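About Inine

Inine runs a listening service for adults dealing with ordinary stress: disappointment, family arguments, overwork, grief that has gone on longer than other people have patience for. We are a small company. We do not provide therapy, diagnosis or medical advice, and our listeners are not licensed clinicians. What we sell is a scheduled conversation with a trained person who will not interrupt you.

What a session is

A session lasts 70 minutes and takes place by telephone or in one of our rooms at Divcombe. The length is fixed. Early on we offered sessions of half that length, and callers spent most of the time deciding where to start. The longer format leaves space for a slow opening, a pause, and a few minutes at the end for writing.

The listener follows a written protocol called Plillach. It has 3 stages:

Release. The caller talks. The listener does not advise, compare or correct. Short questions are allowed if a fact is unclear.

Sorting. The caller and listener go back over what was said and separate events from guesses. "My sister did not call" is an event. "My sister is angry with me" is a guess. Both are written down, in different columns.

Next step. The caller names one thing to do before the next session. It may be very small. It may also be a decision to leave the matter alone for a set period, and the listener records that in the same way as any other step.

A caller may stop at the end of any stage. Many first sessions never leave the release stage, and the fee is the same.

How the company started

Inine was set up by Chia-hao Kao and Szu-yu Yu, who had worked together on the night desk of a hotel booking line. Most of the calls they handled were complaints. Chia-hao kept notes on which calls ended calmly and found that a refund had less to do with it than whether the caller had been allowed to finish. Szu-yu wrote the first version of the protocol from those notes. It was two pages long. The current version is longer, mainly in the sections on silence and on ending a call.

The first sessions were held on Sunday evenings, by phone, with friends of friends. A paid service followed once the two founders had trained enough other listeners to cover weekday hours.
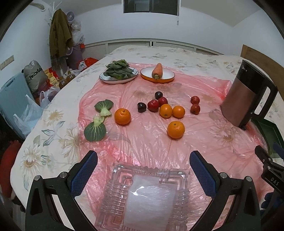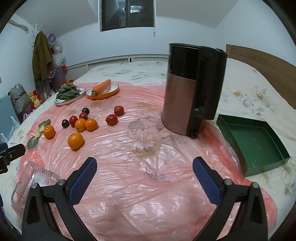 Listener training

Training takes 12 weeks, part time. The next group starts in September. Trainees do not need a degree or earlier experience in care work, although several current listeners have one or the other. The course covers:

Following a speaker without steering
Taking notes in the two-column format
Handling silence
Recognizing risk and making a referral
Closing a session on time

Each trainee completes practice calls with a senior listener in the caller's role, then observed calls with real callers who have agreed to an observer. A trainee who is not ready at the end of the course may repeat the last four weeks once at no charge. Trained listeners have a review with a supervisor every month. The review looks at the listener's own notes and at how they are holding up. Listeners limit the number of sessions they take in a day, and the booking system enforces the limit — a supervisor cannot override it.

The Tse notebook

Every new caller receives a Tse notebook by mail. It is a plain ruled book with the two-column layout printed on the left pages and nothing printed on the right. We recommend using it for ten minutes at a fixed time of day. Left pages are for events and guesses. Right pages are for whatever does not fit, including complaints that serve no purpose other than getting them out. Callers are not asked to show the notebook to a listener. Some read from it aloud, and some have told us they throw it out when it is full.

Replacement notebooks are sold at cost. A printable version of the left page is available on request for callers who prefer loose sheets or need larger type.

Records and privacy

Calls are not recorded. The listener's notes are kept for the length of the service agreement and are destroyed on request or when the agreement ends. Notes carry a caller number in place of a name. Only the assigned listener and that listener's supervisor can read them. We do not share notes with employers, including employers who pay for sessions on behalf of their staff. Those employers receive a count of sessions used and no other information.

Limits of the service

Inine is not a crisis line. If a caller describes an immediate danger to themselves or to someone else, the listener stops the protocol, gives emergency contact details and stays on the line while the caller makes contact by another phone or with another person's help. If you are in danger now, please call your local emergency number before contacting us.

We also decline bookings when the problem clearly needs a different kind of help, such as legal advice or medical treatment. In those cases the fee is returned in full.

Size and availability

Inine currently has 498 active callers. New callers are admitted as places open, in order of application. Evening places fill first, and applicants who can take a morning time usually wait less.

To apply, complete the intake form or leave a message at the Divcombe office. A coordinator will call back to agree on a time and a listener. You may ask to change listeners at any point and do not have to give a reason.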